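Kütt Imaging Study: Progress Report to the Lilness Fund
Reporting period ending April 13, 2024
Prepared by Vaida Lepik, project lead

1. Where we are

The study is testing whether a retinal photograph taken at a routine eye visit can pick out people with early kidney disease. Our target was 600 participants across two clinics. At the end of the period we had enrolled 582, and 251 of them have returned for the second visit. Enrollment at the Pelstead clinic closed in December. The second clinic is still taking people and should fill the remaining places without extra advertising.

Blood and urine results are complete for everyone seen at the first visit except a small group whose samples were delayed at the lab. Ilze Butkienė is chasing these. If they can't be recovered, those participants will be asked to give a new sample at visit two, and the analysis plan already allows for this.

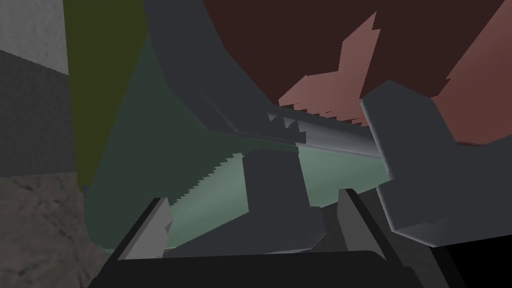 Image quality has been better than we feared. The grading team rejected fewer photographs in this period than in the last, mostly after we changed the instructions on dimming the lights before the pupils are checked. Older participants with cataracts remain the main source of unreadable images. We have kept them in the study and will report them as a separate group, as agreed with your reviewers.

2. Grading and software

Two graders read every photograph without seeing the lab results. Where they disagree, Dace Vaher makes the final call. Disagreements are most common over mild narrowing of the small vessels, and the grading manual now has a longer section on this with extra reference images.

The automated reading tool, Flevo, was locked at its current version before any second-visit images were opened. It will not be changed again during the study. We had one failure, when a server update stopped files from transferring overnight. No data were lost. The transfer log is now checked each morning.
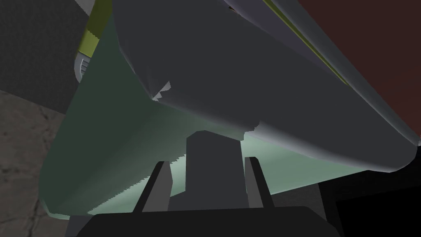
Kütt Imaging Study Progress Report | Page 2

3. Staffing

Solène Millet joined as study statistician and has taken over the analysis plan. One research nurse left and the post was vacant for longer than we wanted, which put second visits behind schedule at Pelstead. The post is now filled. We are running an evening clinic to catch up.

4. Spending

Spending is under budget on salaries because of the vacancy and over budget on courier costs. We ask to move part of the salary underspend to couriers. The request form is attached with the quotes. Travel payments to participants are in line with the forecast, and no new equipment was bought.

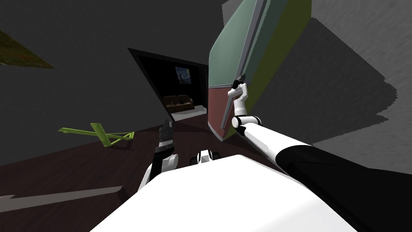

Gripper on the cabinet handle, simulated view.

5. Risks

The main risk is missed second visits. We now phone people who don't reply to the first letter, and we offer a choice of either clinic. A drop-out rate above the planned level would weaken the results for the youngest age group first.

A second risk is the storage agreement for frozen samples, which runs out before the last visits are due. Gediminas Kalniņš has a draft extension from the storage provider and expects it to be signed in the next period.

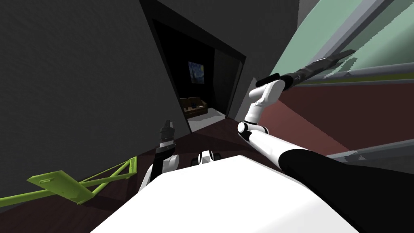

The work for the coming period is mostly second visits, and we plan to complete 50 of them at the evening clinic. Dace will also finish the repeat grading exercise, in which each grader rereads a set of earlier photographs. The training slides for new graders are being revised at the same time. The section on viewing angle will be expanded, since tilt alone makes it harder to judge which way things run. Retinal images taken with the head tipped cause the same difficulty with vessel direction, and new graders tend to miss it. The revised slides will go to both clinics along with the updated manual.

6. Decisions needed from the Fund

Approval to move salary underspend to courier costs.
Confirmation that the sample storage extension can be charged to the current grant.
A date for the next review call.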